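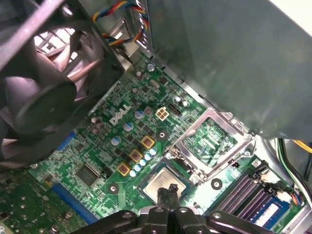
Fig. 1. Dell board still in its chassis, socket lid up, processor out of the socket.

Home | Modules | Handouts | Timetable | Help

Trovora Workshop Skills
Handout 10: Removing and seating a processor
January 2026

Bring this sheet to the bench. The copy in your bag does not count.

The machines come from the Stotel store and have been opened by nearly every group before yours. Treat anything you find loose as normal, and report it anyway.

Finding your way in Fig. 1

The metal bracket round the socket holds the lid. With the lid lifted you are looking at the pin field, the dearest thing on the bench to sneeze on. The row of square chokes and the small capacitors near them belong to voltage regulation. Leave them alone. They are not handles.

The beige four-pin connector is for power. Check that its lead is off before you start, then check your neighbour's.

Order of work

Mains lead out, strap on.
Lever released, lid up.
Processor straight up by its edges. No sliding, no twisting.
Old paste off the heat spreader with a lint-free wipe.
Match the notches, lower it, let go. If it needs a push, it is the wrong way round.
Lid down, lever home.

Marks: 2 for the strap, which people still manage to lose.

Write-up: one side, to the Stojanovska room, tray 64. Bent pins go in the Oronlow log, under your own name please.

Back to top | Contact: Trovora bench office, room 248 | © Trovora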